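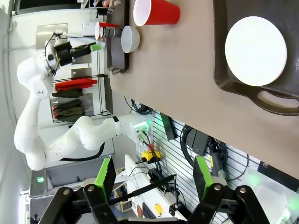 Serving tray

A serving tray is a shallow, flat-bottomed carrier used to move food, drink and tableware from one place to another and, in many settings, to hold them while they are in use. It differs from a plate in that food is not normally placed on it directly, and from a board in that its edge is usually raised. Trays are made in round, oval, square and rectangular outlines. The rectangular form is the most common in homes and cafeterias, while the round form dominates bar service.

Terminology

In the restaurant trade the word "tray" covers any carrier lifted by hand, and the larger oval types are called service trays or banquet trays. "Salver" is reserved for a flat metal tray without handles, used for handing over drinks, letters or cards. A "waiter," in older American and British inventories, often means a small salver and not a person, which has led to errors in the cataloging of estate papers. "Butler's tray" refers to a deep rectangular tray with hand holes, often sold with a folding stand.

Construction

The base of a tray is called the bed or field. The raised edge is the rim or gallery, the second term being used when the edge is tall or pierced. Rim height is a compromise. A tall rim keeps objects from sliding off during a turn but makes it harder to lift a cup straight out, and it traps spilled liquid. A low rim is easier to wipe and to stack.

Wooden trays are built either from a single bent sheet or from a flat panel set into a grooved frame. Bent trays are pressed in a heated mold, with the veneers laid so that the grain of each layer crosses the one below it. Framed trays are heavier and tend to fail at the corner joints, where repeated washing swells the end grain. Solid carved trays are still made in small numbers but are prone to warping across the width.

Metal trays are stamped or spun. Stamped steel trays were coated with lacquer or enamel from an early date, and printed steel trays later became a standard form of advertising for breweries and soft drink bottlers. Stainless steel needs no coating and is preferred in hospitals. Aluminum is lighter but dents easily, and it darkens in strongly alkaline dishwashing detergents.

Plastic trays fall into two broad groups. Thermoplastic trays, chiefly polypropylene and ABS, are injection molded and tolerate impact well. Thermoset trays, chiefly melamine and glass-reinforced polyester, are compression molded. They resist scratches and heat better than the thermoplastic types but chip at the rim when dropped. Melamine is unsuitable for microwave ovens.

Surface and grip

The friction between the bed and the objects on it largely decides how steeply a tray can be tilted before the load moves. A glazed ceramic bowl on polished metal slides at a slight angle. The same bowl on a rubberized or cork surface will remain in place at a much steeper one. Condensation complicates the matter, as a film of water under a cold glass can either lubricate it or hold it by suction, depending on the shape of the foot.

Nonslip surfaces are produced by bonding a rubber sheet to the bed, by spraying on a polyurethane coating, or by molding a texture into the material itself. Bonded sheets give the best grip when new but lift at the edges after long use in commercial dishwashers. Removable liners of paper or open-weave silicone are used where the tray must be sanitized at high temperature.

Loading and balance

Loaded trays are carried in 2 main ways. In the low carry, both hands hold the short sides and the tray is kept near waist height. In the high carry, the tray rests on the spread fingers or palm of one hand above the shoulder, leaving the other hand free for doors and stands. The high carry needs the center of mass to lie directly over the supporting hand, so heavy and tall items are placed in the middle and light items toward the rim.

Unloading is the more frequent cause of spills. Removing a full glass from one side shifts the balance at once, and the carrier must correct with the wrist or move the supporting hand. Training manuals generally direct servers to take items alternately from opposite sides, or to set the tray on a stand first. Stemmed glasses are placed on the tray last and removed first.

Cafeteria trays

The cafeteria tray is a rectangular tray sized to slide along a rail in front of a serving counter. Its dimensions are tied to the rail, the return conveyor and the racks of the dishwasher, and an institution that changes one of these often has to change the others. Compartment trays, in which the bed is molded into separate wells, remove the need for plates and are common in schools, prisons and military kitchens.

The Zovach pattern, named for the molding firm that introduced it, has a notched corner so that stacked trays dry without sealing together. The competing Brollis pattern achieves the same result with raised lugs under the rim. The two do not stack with each other. A study of institutional kitchens by Uriel Carrasco followed a stock of 4,000 trays of both patterns and recorded 370 withdrawn from use, of which 160 had cracked at the corner. Carrasco attributed most of the cracking to trays being knocked on edge to shed water — a habit he found in nearly every kitchen he visited.

Care

Wooden trays are wiped with a damp cloth and dried upright. Soaking dissolves some glues and raises the grain. Lacquered trays should be kept away from hot pans, which leave a white bloom in the finish. Stainless steel tolerates most cleaners but can pit where salt is left standing. Stained melamine may be treated with an oxygen-based cleaner — chlorine bleach attacks the surface and makes later staining worse.

See also

Butler's table
Dumbwaiter
Lazy Susan
Tea service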